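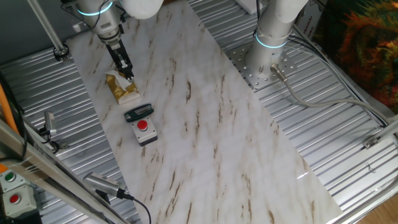

The two-arm cell at Plidton, with a gripper at the tissue box and the red stop button on the board.

Stop Function Fault, Cell 7: Picture Record

On March 12, 2019 the Cander handling cell at the Plidton workshop failed to halt one of its two arms when the stop circuit was tested. The other arm stopped as intended. No injury was reported and no equipment was damaged. The fault was traced to a relay in the Kaplan control cabinet, which had completed 1,245 operations and had not been replaced at its last service. The pictures on this page show the type of work carried out in the cell -- the handling of small, light items on a hard, glossy surface.

The tissue box is among the more demanding items in the set. Its shiny wrapping reflects light strongly, and the grip force must be kept low. Staff are reminded that a low force setting is no substitute for a working stop circuit.
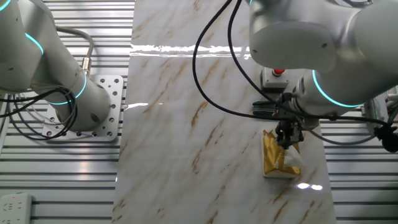
Gripper over the gold-wrapped package. Two long black cables hang down near the wrist.

Cable routing was reviewed at the same time. It played no part in the fault, but the Ultex inspection report (item 12) asks that loose runs near a moving wrist be secured before the cell returns to use.

Stop box, folding hex key set and tissue box, all on the marble-patterned panel beneath the second arm.
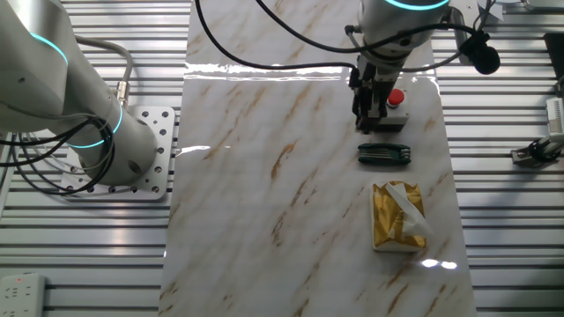

Action Required

The cell remains out of service until the relay has been replaced and both arms have passed the full stop test. Results are to be entered on Form 314. Operators of similar cells should carry out the same test before their next shift and report any delay in stopping, however slight.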